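Home | Projects | Build Log | Parts | Contact

Tableware arm, progress report
Posted Sunday by the Plorner bench team

Goal was simple, get a home built arm to pick cutlery off a tray. Fork, chopsticks, spoon. Arm runs on the Birkett board, 6 joints, all put together in the shared shop. Fixed camera sees the whole counter, second one rides on the wrist.
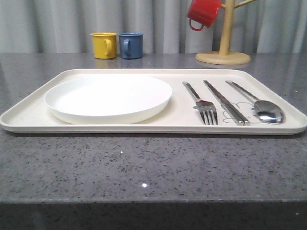
Chopsticks are the worst. Flat, shiny, they lie tight together so the detector calls them one object. We let it. Spoon bowl throws glare, lowered the exposure and that helped a bit.

Training set is 2,614 stills, 1,812 from the wrist cam. Labeling took way longer then planned. Fingers got swapped once, old ones slid off thin handles. 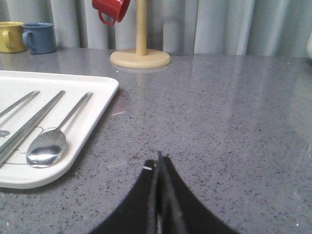
Fig. 2. Wrist view, fingers together, spoon and chopsticks on the tray.

Still to do: depth calibration, cable strain releif at joint 4, redo the grasp angle table. Only 12 angles in it now, not enough for the fork.

Related
Manetti gearbox teardown
Tritelia motor driver notes
Printing soft finger pads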